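Trokalach Evening Drawing, Handout 3
Thin lines, shiny tops
Monday, July 14, 2025

Right, so last time we did pots and boxes, nice solid things that sit still and have a proper edge. This week it's spectacles, and I do love drawing spectacles! They look like nothing at all on the page until you've had a go, and then you find you've drawn a bicycle.

Start with the lenses and leave the arms for later. I put down two loose shapes first, very faint (I use the Vasseur 2H, but anything hard and pale will do), and I look at the gap for the nose before I look at anything else. If the gap is right the rest tends to follow. When one arm is sticking up and the lenses are lying flat, draw the arm as a single long stroke from the shoulder. Don't creep along it. A wobbly confident line is much better than a neat hairy one.

Wire frames change shape dreadfully as you move round them. From one side you get two tidy rectangles, from another a funny bent outline that could be a heart. Draw the outline you've got in front of you, please, even when it looks daft.

Now the surface. Marble pattern is a trap, and I fall into it every November when I do my Christmas cards. The veins are so pretty that you want to draw every one of them, and then your poor glasses vanish. Pick out two or three of the diagonals and let them fade. Tan first, a touch of brown while it's damp, and leave plenty of white paper.

Glare: leave it bare. A gloss surface under overhead lights gives you a bright patch with quite a hard edge, and you can't paint that back in afterwards, at least I can't. Mask it if you're nervous. The Ekine fluid is fine, the Traltel one took the top off my paper.

An old-fashioned telephone is a lovely thing to put near something so thin, all that dark red-brown with the gold on it. Keep the gold to a dull yellow and save one tiny light spot for the end.

Homework is 15 minutes a day on one pair of glasses, any pair, turned a little each time. Bring the lot, including the bad ones. 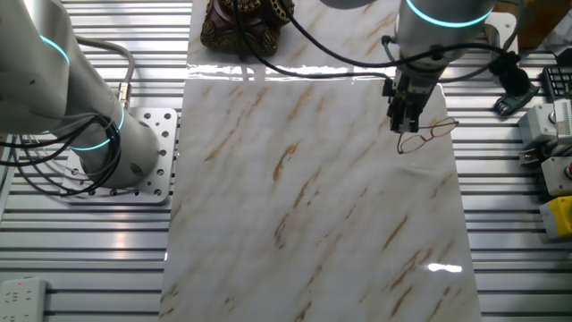
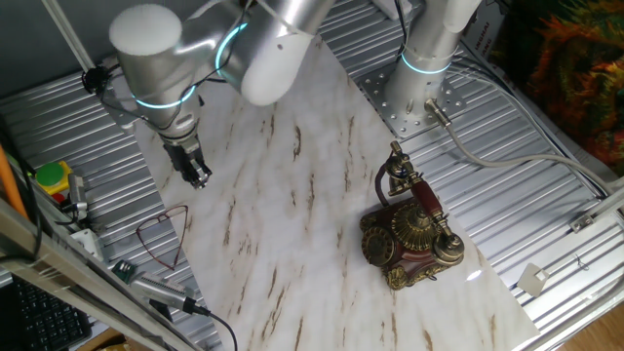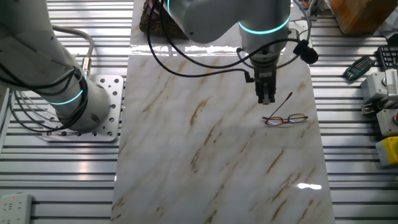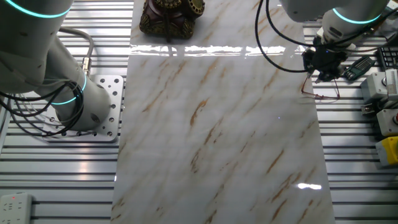
Glossy marble-patterned surface, with diagonal veining. The telephone shows best in the second, the raised arm of the glasses in the third.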